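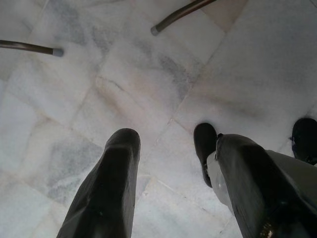 이사 와서 제일 먼저 산 것

12월에 이사를 했다. 전에 살던 집은 바닥이 전부 장판이었고 이번 집은 거실부터 주방까지 흰 대리석 무늬 타일이다. 집 보러 왔을 때는 그냥 밝아서 좋다고만 생각했다. 살아 보니 장판과는 관리하는 방식이 꽤 달라서 한동안 헤맸고, 그동안 알게 된 것을 적어 둔다.

우선 머리카락이 잘 보인다. 예전 집 장판은 나무색이라 이틀쯤 청소를 안 해도 티가 안 났는데 흰 바닥은 아침에 치워도 저녁이면 다시 눈에 띈다. 처음 일주일은 하루에 두 번씩 청소기를 돌렸다. 그러다 지쳐서 정전기 밀대를 하나 샀다. 이사 와서 제일 먼저 산 물건이 이거다. 커튼보다 먼저 샀다. 자기 전에 밀대로 한 번 밀고, 청소기는 일요일에만 돌린다. 지금까지는 이 정도로 충분하다.

두 번째는 물자국이다. 물걸레질을 하고 나면 마르면서 얼룩이 남았다. 세제를 너무 많이 쓴 탓이었다. 바닥 세정제는 Lirik에서 나온 걸 쓰는데, 뚜껑에 가득 따라 넣던 것을 반으로 줄였더니 거의 없어졌다. 걸레도 최대한 꽉 짜야 한다. 그래도 창가 쪽은 햇빛이 비스듬히 들어올 때 줄이 보여서, 거기만 마른 수건으로 한 번 더 닦는다. 식초를 타면 좋다는 글을 여러 개 봤는데 나는 안 했다. 우리 집 타일이 천연석인지 무늬만 낸 타일인지 확실히 모르기 때문이다. 천연 대리석은 산에 약하다고 한다. 집주인에게 물어봤더니 자기도 모른다고 했다.

줄눈은 아직 숙제다. 주방 싱크대 앞이 제일 어둡다. 베이킹소다를 물에 개어 칫솔로 문질러 봤는데 조금 나아진 것 같기도 하고, 무릎만 아픈 것 같기도 하다. 줄눈 시공 업체 Vidberg에 견적을 물어봤더니 거실과 주방을 합쳐 935달러라고 했다. 월세로 사는 집에 그 돈을 쓸 생각은 없어서 그만뒀다. 주방만 하면 470달러라고 다시 연락이 왔는데 그것도 답을 안 했다. 봄까지는 칫솔로 버텨 볼 생각이다.

그리고 춥다. 이건 예상을 못 했다. 온돌이 아니고 벽에 붙은 라디에이터로 난방을 하는 집이라 공기가 따뜻해도 발은 시리다. 실내 온도를 21도로 맞춰 두는데 아침 7시에 맨발로 주방까지 걸어가면 잠이 확 깬다. 슬리퍼를 두 켤레 샀다. 한 켤레는 밑창이 딱딱해서 걸을 때마다 소리가 났고, 아래층이 신경 쓰여서 지금은 펠트 밑창만 신는다. 딱딱한 쪽은 베란다용이 됐다.

아래층에는 Ikechukwu Chukwu 씨가 산다. 엘리베이터에서 만났을 때 발소리가 시끄럽지 않으냐고 물었더니 발소리는 모르겠고 의자 끄는 소리는 들린다고 했다. 그날 바로 의자 다리에 붙이는 펠트 패드를 샀다. 스티커형은 며칠 만에 밀려서 떨어졌고, 양말처럼 씌우는 실리콘형으로 바꾼 뒤로는 괜찮다. 식탁 의자 다리가 둥근 모양이라면 처음부터 씌우는 쪽을 사는 게 낫다. 지름은 꼭 재고 사야 한다. 나는 눈대중으로 샀다가 한 번 교환했다.

러그는 고민을 오래 했다. 거실 전체를 덮는 큰 것을 깔면 따뜻하긴 할 텐데 세탁할 곳이 없다. 결국 소파 앞에만 세탁기에 들어가는 크기로 하나 깔았다. Disalus라는 가게에서 샀고 색은 회색이다. 밑에 미끄럼 방지 매트를 따로 깔지 않으면 타일에서는 그대로 미끄러진다. 첫날 전화 받으러 뛰어가다가 넘어질 뻔했다.

그릇도 두 개 깼다. 장판에서는 떨어뜨려도 멀쩡하던 밥공기가 여기서는 바로 조각이 난다. 조각이 생각보다 멀리까지 튀어서 냉장고 밑까지 들여다봐야 했다. 큰 조각은 장갑을 끼고 줍고, 나머지는 젖은 키친타월로 눌러 가며 닦았다. 흰 바닥에 흰 그릇 조각이라 잘 안 보여서 손전등을 바닥에 눕혀 놓고 비춰 가며 찾았다.

다음 주에는 욕실 실리콘을 다시 쏠 예정이다. 집주인이 재료비는 준다고 했다.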